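Why do shops put things where they put them?
By Dalia Laur

Have you ever gone to the shop with a grown-up for one loaf of bread and come home with a whole bag of other bits? It happens in my house nearly every week. Shops think very hard about which shelf each thing should sit on, and once you know a few of their tricks you will start spotting them everywhere. 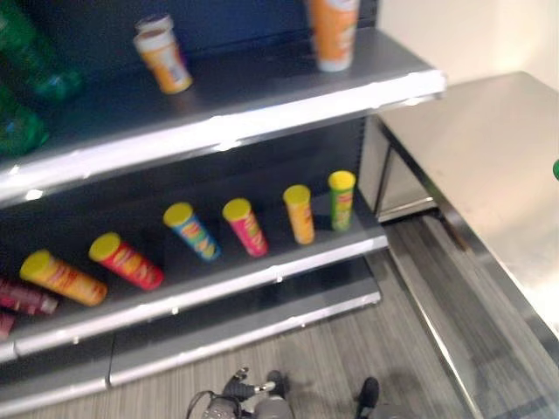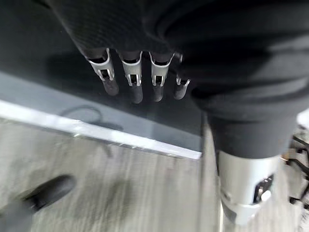

High shelves, low shelves and the one in the middle

Stand in front of some shelves next time you are out and look straight ahead without moving your head. What do you see first? For most grown-ups it will be whatever is on the shelves level with their eyes, and shopkeepers call this "eye level". It is a very good spot, so it often goes to the things the shop would most like to sell.

Now crouch down a little (or don't, if you are six and already the right height!). Things that children like are sometimes put lower down, where you will notice them long before your dad does. Big heavy bags, such as potatoes or cat litter, tend to go near the floor, and I am very glad of it, as I would not like one to land on my toes.

Why is the milk so far away?

In lots of big shops the milk is right at the back. Part of the reason is quite dull — milk has to stay cold, and it is easier to fill the fridges when they are close to the storeroom. But it also means that you walk past all sorts of other things on your way there and all the way back again, and perhaps you remember that you fancied some biscuits.

First in, first out

When new yoghurts arrive, the person filling the shelf slides the older ones to the front and puts the new ones behind. This is called rotating the stock. It helps the older food get sold while it is still good to eat, and less of it ends up in the bin.

Try it at home

Make a shop of your own on a bookcase with 3 shelves. Tins, teddies and empty boxes are all fine. Choose one thing you would really like to sell and decide where it should go, then ask someone in your family to come shopping. What did they pick up first? Move everything about and ask them to shop again, or ask somebody much taller or much shorter. You could write down what they chose each time and draw a little map of your shop to go with it.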